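Subject: Re: [cell-users] left arm dropping connectors, then the close-on-nothing fault
Date: 20 January 2024
From: Barbu bench, second shift

Sorry for the slow answer, been flat out with the cell down half the week. Replying inline, trimmed a bit.

> We have the same two-arm kitting setup you do, Linier controllers,
> yellow trays out to the sides, steel tray in the middle. Since the
> last update our left arm will now and then close on nothing, carry
> the nothing across to the steel tray, open, and tick the part off as
> placed. No alarm. Are you seeing this or is it just us?

Not just you. We logged 13 of them before we pulled the cell out of production. First ones got caught at inspection, kits short one connector. Then we had one that wasn't a miss at all, it was a drop, and that's the one that got everyone's attention. More on that further down.

> Grotmont support told us to recalibrate the gripper width and lower
> the "object held" threshold. We did that. It got worse.

Don't lower it!! Same advice here, same result. The plugs are tiny, so the width difference between "holding a plug" and "fully closed" is next to nothing to begin with. Drop the threshold and a closed empty gripper reads as a good grasp. We went back to the old value and the false placements fell off, but then it started rejecting real grasps where the jaws had caught the plug skinny side on. So you trade one for the other. Width alone isn't going to do it for this part.

What we think is happening, in order, bear with me:

1. Arm goes down on the connector. Lead is lying in a curl near the body. The pick point from vision lands on the lead or between lead and body.

2. Jaws close. Sometimes they catch the lead only. Width reads nearly closed but not quite, passes.

3. Arm lifts. Plug is hanging off its own wire and swinging.

4. Either it slips out on the way over (drop), or it makes it and gets laid down facing any old way with the lead slung over the rim of the tray.

Number 4 second half is a quality nuisance. Number 4 first half is what bit us. The plug came off mid travel and went down between tray and table joint, the arm didn't know, carried on, next cycle the other arm came through low for a harness and snagged it. Pulled the harness with it. Harness went tight, force limit on the right arm did NOT trip untill it had dragged the steel tray a good way toward the edge of the table. One of our techs had her hand near the tray, reaching in for the paper liner. She wasn't hurt. She should not have been reaching in and has said so herself, but the light gate should have stopped the arms and it didn't, because it was still in the muted state from the tray change. That's the actual safety matter here and I'd ask everyone on the list to go check theirs.

> Does your light gate mute during tray change? Ours has a timer on
> it, not sure who set that.

Yes, same. Timer, no confirm. When the timer runs out it's meant to come back live. On ours it was being restarted by the tray sensor every time the steel tray shifted a bit, so a tray that's being dragged around keeps the gate muted. Nice. Check the mute reset in the safety config, not the cell program. We've taken the timer out altogether, it's a button now, outside the fence, push to re-arm. Slower. Don't care.

Counts, for those who asked: 2,813 picks logged on the left arm since the update, 1,242 of them connectors. All 13 bad ones were connectors. Boards have been fine, zero trouble, they're big and round and there's a hole in the middle, can't miss. Harnesses are ugly but they fail loudly, you get an alarm and it parks.

Layout for anyone trying to reproduce it. Connectors upper left, board lower left, wiring down the right side, steel tray in the centre with white paper in it. Both arms over their top trays. If you've got leads curled like the left one you're in the danger zone, the straight-hanging ones pick ok for us.

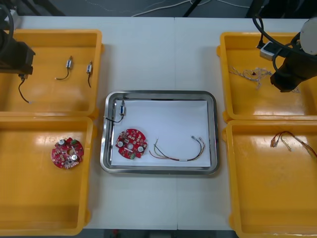 Grotmont support wrote back overnight that the mute timer was never meant to be used with a tray sensor that can retrigger, and that there'll be a bulletin on it. Good, but I'd have liked that in the manual. They also want the controller logs from anybody who has had a drop, so if that's you, send them along, the more the better.

They're less keen on our theory about the lead. Their view is jaw pads. We run the Clernix soft pads and they say those glaze over and lose grip. Could be. We cleaned ours and then swapped for new and had 2 of the 13 after the swap, so pads aren't the whole story at any rate.

> What are you running in the meantime?

Hand kitting the connectors, arms do boards and harnesses only. Right arm speed cut way back, force limit down as low as it'll go without false trips. Nobody through the gate without the arms parked and the key out. Key goes in your pocket, not on the hook.

Things still to try, no particular order:

- weight check after lift. wrist sensor might be too noisy for a part this light, haven't looked at it properly
- second look from the camera once the arm is clear, confirm the tray went down by one
- bend the leads the same way before loading. Defeats the purpose a bit
- keepout on the middle of the table so the two arms can't both be in there after a missed part

If you've got the second look working on a Linier please post the settings, ours times out on the reflections off the yellow trays. All that overhead glare. Tried a cloth over one of the lights, helped some, not a fix.

Will post again when the bulletin shows up. And please check the mute reset today, before you fool around with thresholds.

Cheers
Barbu bench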